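September
Speaker notes – Proveden student project session, cloth handling with a hand-held gripper
By Parvaneh Karimi

Open on the title slide. Introduce the course: two-term project, mixed mechanical and software students, one assigned task per team. Our team's task was to record a person folding a garment with a hand-held gripper and train a policy on the recordings. State the total early: 1441 demonstrations kept. The target in the project plan was 3000. Take questions on the gap at the end.

Slide 2. The task. One garment, one table, one fold. The start state is a garment dropped flat with whatever creases it lands with. The end state is a folded garment with the lower edge parallel to the table edge, within a tolerance set by the course staff. Mention that a dark garment on a pale table gives an easy segmentation problem and a hard depth problem. Navy cloth returns very little texture, so most of the useful signal sits at the outline.

Slide 3. The workspace. Let the audience look before talking. The wide lens bends the tabletop heavily, and we train on the distorted view without rectifying it. Rectification cost us resolution at the center, where the fingers meet the cloth.

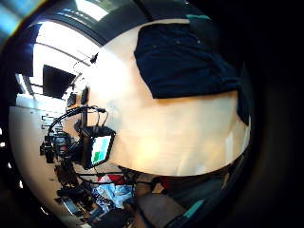 Parvaneh Karimi

Go to the lighting problem next. Daylight enters on the window side and the ceiling panels add to it. The tabletop came out close to saturation in the middle of the day. We fixed exposure manually at the start of each session and logged the value. Sessions where the value was not logged were dropped from the training set. Say this plainly; two of the reviewers at the interim presentation asked about it.

Slide 4. Cables. Everything on the bench side was wired for power and data. A cable that catches during a fold adds a force the camera does not record, and the demonstration looks normal on playback. Our rule was to route cables before recording and to discard any take where the operator felt a pull. The operator reports it verbally and the person at the keyboard marks the take. This is crude, but it worked better than the threshold on accelerometer data that Krešimir Jurić tried in the first term.

Slide 5. Grasp selection. Define the three grasp types here: edge pinch, corner pinch, and scoop. Edge pinch was the most repeatable. Scoop failed on thin fabric and was removed from the protocol.

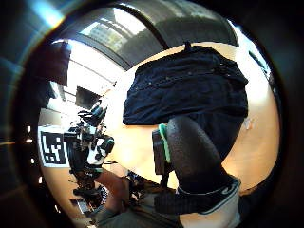
Grasp points on a garment are harder to label than grasp points on a rigid part. Two annotators will agree on the handle of a mug and disagree on a sleeve. Our first labeling guide said to mark the highest feature on the upper edge, and it has to be read against cloth like this, where a small loop or tag sticks up near the middle of the creased top edge. One annotator marked the loop, the other marked the fold next to it. Eilif Haugland rewrote the guide so that loops, tags and drawstrings are ignored and the mark goes on the main body of the fabric. Agreement improved after that and we relabeled the first term's data.

Slide 6. Pose tracking. Keep this short. Visual-inertial tracking drifts when the view is mostly blank table. Printed markers help when they stay in view and are lit evenly. Takes with a tracking loss during the grasp were cut.

Slide 7. Results. Show the table, read the first row only. The policy completes the fold from a flat start. From a crumpled start it usually finds an edge and then stalls – the second grasp is the weak point. Do not play the stall video unless someone asks.

Slide 8. Next year. More crumpled starts, a second garment color, exposure logged automatically. Thank Maeve Brophy for the bench time. Leave the contact slide up.

Comments

Shengli Shen
Did you try a light garment on the same table? We had the opposite problem at Garker: good depth, no outline.

Parvaneh Karimi
One session only, not in the training set. The outline disappeared by noon.

K. Jurić
For the record, the accelerometer threshold worked fine on the slow folds.

flererum_lab
Is the second version of the labeling guide available anywhere?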